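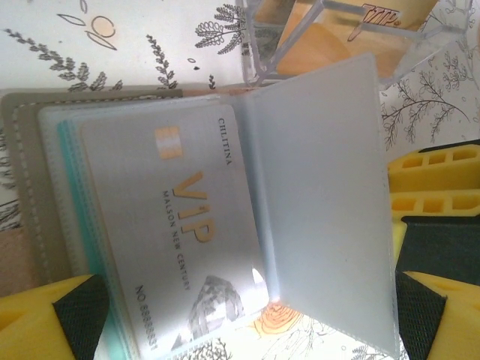
**1/** Every few months somebody in my family asks me when a robot is going to come and do their housework, and every few months I give a long answer that makes them sorry they asked. So I'm putting the long answer in a thread, and from now on I'll just send the link (you're welcome, everyone at the lake).

**2/** Short version: the big dumb jobs are getting close and the small fiddly ones are still a fair way off. I spent three years doing counter work at a gift and stationery shop in Quinlan, and I'd say 90 per cent of my day was small fiddly ones. Straightening. Flipping. Putting the thing back in the other thing.

**3/** Take a card wallet, the kind with a book of plastic sleeves inside. Sliding a card in is a job you do while chatting to a customer about the weather. But think about what your fingers are up to! One thumb holds the sleeve open, another finger keeps the page behind it from coming along for the ride, and you know by feel when the card has caught on a seam.

**4/** Now do that with two stiff fingers and no thumb. Go on, try it with a pair of salad tongs. I did, at the kitchen table, and it took me 8 goes to turn a single page. My tea went cold. 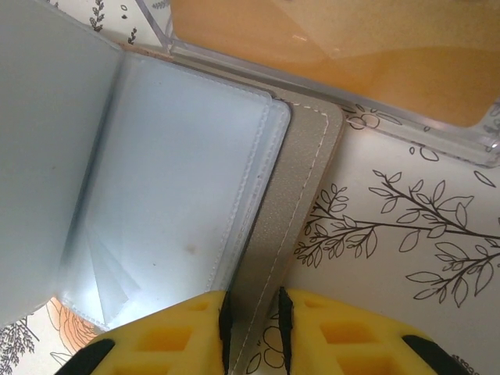 *Gripper fingers on either side of the spine, sleeves fanned out beside them.*

**5/** Clear plastic is its own little misery, too. Frosted sleeve on top of clear sleeve on top of another clear sleeve, with the light bouncing off all of it. I have trouble telling where one page stops and the next one starts, and I've got bifocals and a lifetime of practice.

**6/** I've been loosely following two projects, Cludness and Skitness, and what I like about both is that they're bothering with this sort of chore. Folding a towel makes a nicer video, I know. But a shop runs on the wee stuff, and so does a kitchen drawer.

**7/** My neighbour swears by her Pundilus, the floor cleaner, and fair enough, it does a lovely job of the hallway. It also can't pick up a sock. I think people see one of those humming along and figure the rest is just around the corner, and I'd gently say it's a long corner.

**8/** Would I have one at the counter? I would, quite happily, if it could put the cards back in their sleeves at closing time while I swept up. Ask me again in February and I'll probably have changed my mind about how long that'll take. In the meantime, tell me which chore you'd hand over first. Mine's fitted sheets.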